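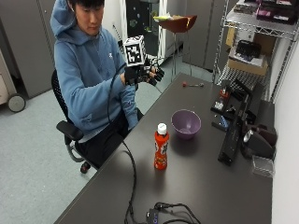
Ayantu Lemma
Student, build lead, Nesivia glove project

Print | E-mail this page
14 shares | 2 comments

Fitting and calibration, Grerville shared workshop

The sensor glove is worn on the right hand. A cube with a square marker pattern printed on its faces is mounted on the back of the glove and gives the pose of the hand. The finger sensors give the joint angles. Data leaves the wrist by cable.

Before each run the wearer sits at the table, raises the gloved hand in front of the chest and steadies the cube with the left. Zero offsets are then stored.

We logged 700 samples at one table position. The cube was detected in 697. The other three were dropped and not interpolated. Finger readings drifted after the glove was refitted, so offsets are now stored again after every fitting.

Open items: strain relief at the wrist, a stiffer cube mount, a shorter cable.

Comments (2)

Ramanauskas: Did you try a smaller cube? Ours lost the corners past arm's length.

grekari: Which three samples dropped? If they were consecutive I would check the cable first.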